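Netano workshop news: the kitchen table arm

The arm project in the back bay has moved on a good deal this month, and several members have asked what it is for. The short answer is that it is learning to set out and clear a toy kitchen. The longer answer follows, along with what we need from anyone who can spare an evening in August.

The arm was bought second-hand last year out of the tools fund, and for a long time it did very little. Ojārs Kazlauskienė and Panya Chaiyaporn took it on in the spring. They fixed the base down, fitted the black two-finger gripper and ran new cables. The cables are still the weakest part of the build. They hang outside the arm, and when the wrist turns a long way they can pull against the connector. Two have been replaced already. If you see one stretched tight, press the stop button and tell one of us.

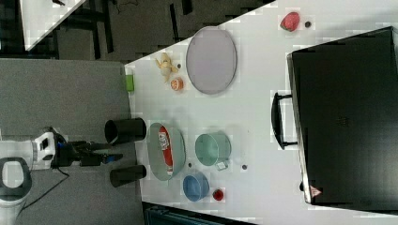
The choice of things to pick up took longer than expected. We started with wooden blocks, which are easy to hold and easy to write code for, and learned very little from them. Toy food and ordinary kitchen things are harder. A plate is too wide for the fingers unless they come at the rim. A soft toy squashes. A bottle rolls if it is touched on one side first. Ruth Ccori brought in a box of toy fruit and it has been in use ever since. Please don't take anything from the box home, even if it looks like a duplicate.

The job we are working on now is moving the ketchup bottle to and from the green colander. The arm is guided through the move by hand a number of times, the joint positions are saved, and the software is then asked to do the same from a slightly different starting point. We have 300 saved runs so far. Yogesh Awasthi has gone through them and thrown out the ones where the operator stopped halfway or the clock on the laptop was wrong.

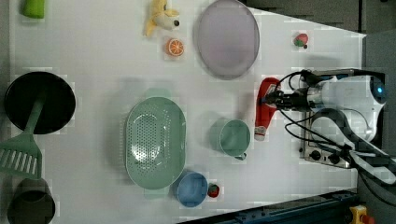 How a session goes

A session lasts 15 minutes at the controls, then you swap. We tried longer turns and people got careless. Before you start, switch on at the wall, wait for the arm to finish its self-check and move it slowly to the home position. Lay out the table however you like, but keep everything within reach of the gripper. Say out loud when you are about to move. One person drives and the other keeps a hand near the stop button, and they don't swap jobs in the middle of a run.

When you have finished, write the number of runs in the blue book with your initials. If a run went wrong, write that down too — the failed ones are useful as long as we know which they are.

Most of our failures come from the grip. If the fingers close near one end of the bottle, the heavy end drops and the bottle swings. Closing across the middle is better. Panya Chaiyaporn has added a short pause after the fingers close, before the lift begins, and that has helped more than any change to the code.

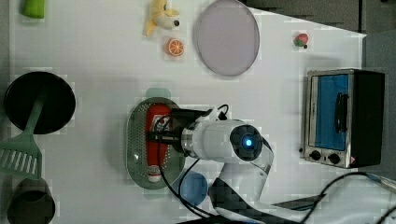
The gripper across the middle of the ketchup bottle, over the colander.

The wrist camera is the other large piece of work. The overhead view is good for finding things, but once the gripper is low over the table it hides the very thing it is trying to pick up. A small camera near the fingers gets round this. The picture is poor at the moment. It blurs when the arm moves, and it breaks up into blocks when the network is busy. We have slowed the arm down a little and may move the camera to its own cable. The mount was printed here in the workshop and is on its third version. The files are on the shared drive under Wiriya, which is what we called the project before anyone had decided what it was. 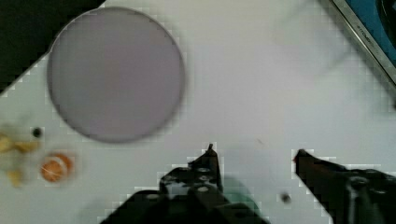
Panya Intarasuk asked at the last open evening whether the money would be better spent on a second lathe, and said that an arm which needs two people to move one bottle is not saving anybody any work. It is a fair point. The arm has had no money from the general fund this year, and the camera and cables were paid for by the people using them. It also leaves the back bay free for other jobs in the mornings.

Next on the list are a tidier cable run, a proper light over the table, and a first try at picking up the strawberries, which are small and tend to slip. We would like two more people for the evening sessions. You don't need to know any programming. Put your name on the sheet by the kettle or speak to Ojārs.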